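Ticket 194 – Dish rack in narrow sink compartment: plates leaning, water marks on lower rims
Queue: Kitchen fixtures and fittings
Site: Trolovham, second floor kitchen
Opened by: Szu-yu Chou
Assigned to: Rónán Kinsella
Priority: Low
Status: Closed – resolved by adjustment, no parts ordered
Opened: 14 February 2025

Original report (Szu-yu Chou)

Plates put in the rack on the right side of the sink do not stay upright. They lean toward the divider and end up touching each other. Where two plates touch, the faces stay wet for hours and a gray line forms on the lower rim. Small bowls and saucers are not affected. The rack also shifts when a plate is pulled out from the back slots. It did not do this before the sink was deep cleaned.

Happens with the white dinner plates only. We use the same ones at the Naidoo kitchen and they stand up fine there in the same model of rack.

Comment 1 – Rónán Kinsella

Please confirm the following before I come up:
– Is the rack sitting on the compartment floor or hanging from the rim?
– Which way do the plates face when loaded?
– Does the rack rock if you press on one corner?
– Does water stand in the compartment after the tap is closed?

Comment 2 – Szu-yu Chou

Sitting on the floor of the compartment. Plates face whichever way people put them in. Yes, it rocks, front right corner to back left. There is a little standing water at the back, maybe enough to wet a fingertip.

Comment 3 – Rónán Kinsella

Rocking on one diagonal usually means a missing foot or something trapped under the base. Lifted the rack out and checked.

Findings:
1. Four feet, rubber, push fit. Front right foot missing. The other three are in place but the back left one is worn flat.
2. Rack had been put back turned end for end. The slots are tilted a few degrees off vertical on this model. With the rack reversed, the tilt runs toward the divider.
3. Scale on the compartment floor at the back, next to the drain. Water was pooling behind it.
4. Divider is straight and firmly fixed. No movement by hand.

Item 2 accounts for the lean. Item 1 accounts for the rocking and probably the shifting. Item 3 is a separate matter but it is what kept the rims wet.

Comment 4 – Lok-yiu Hsueh

Can the rack just be replaced? Zistitz lists the new version with wider slots.

Comment 5 – Rónán Kinsella

It can, but the new version is 28 mm longer and I don't think it drops into the small compartment without overhanging the rim. The current rack is not damaged. I would sooner fix the feet first and look at replacement if the fault comes back.

Comment 6 – Rónán Kinsella

Work done:
– Descaled the compartment floor with citric acid, left on 20 minutes, rinsed, brushed around the drain.
– Took two feet from the spare rack in the Ninstead store cupboard and fitted them front right and back left. Same diameter, slightly harder rubber.
– Turned the rack back to the correct orientation. The maker's mark on the base now faces the faucet.
– Checked for rocking at all four corners. None.

Test: loaded six dinner plates in alternate slots, faces all toward the main basin. Ran the tap over them for a minute and left them. No lean after one hour. Plates not touching. No water standing behind the drain.

Second test: same plates in adjacent slots. They stand, but the gap between faces is too narrow to dry well. The two in the middle were still wet after one hour. This is a limit of the rack and not a fault.

Comment 7 – Ziad Harb

One thing from my side. If you load from the divider outward, the plate you are holding always has open space on its right, so you can keep your grip on the outer edge and lower it straight down. If you start at the far side you have to reach over what is already there, and that is when the rack gets knocked. Might explain how the foot came off.

Comment 8 – Rónán Kinsella

Agreed. Added to the instructions below.

Loading instructions (replaces the old note on the cupboard door)

– Start in the slots nearest the divider and work outward.
– Hold the plate by its outer edge and lower it until the rim is seated in the slot. Do not let go while it is still resting on top of the bars.
– Leave one empty slot between dinner plates. Saucers can go in adjacent slots.
– Do not stack pans on top of the rack.
– If the rack is taken out for cleaning, put it back with the maker's mark toward the faucet and press each corner to check that it sits flat.

Comment 9 – Kamrul Ranasinghe

Tried it with a full load after lunch. No leaning. Two of the older plates have a chipped foot ring and sit a little lower than the others, but they stay up. The gray line on the rims came off with baking soda. It was scale and not a glaze fault, so no plates need to be thrown out.

Is there a schedule for the descaling? Water here is hard.

Comment 10 – Rónán Kinsella

Every 3 weeks for the compartment floor, monthly for the main basin. Added to the kitchen rota. Feet to be checked in April. If either of the replacements has worked loose by then I will order a full set.

Comment 11 – Szu-yu Chou

No further problems. Fine to close.

Resolution: Rack orientation corrected, two feet replaced, compartment descaled, loading note rewritten.
Parts used: 2 rubber feet (from store)
Follow-up: April, feet only

Attachments (1)
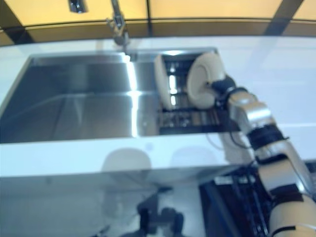
Attachment 1. Rack in right-hand compartment, two white plates upright, the outer one held at its right edge.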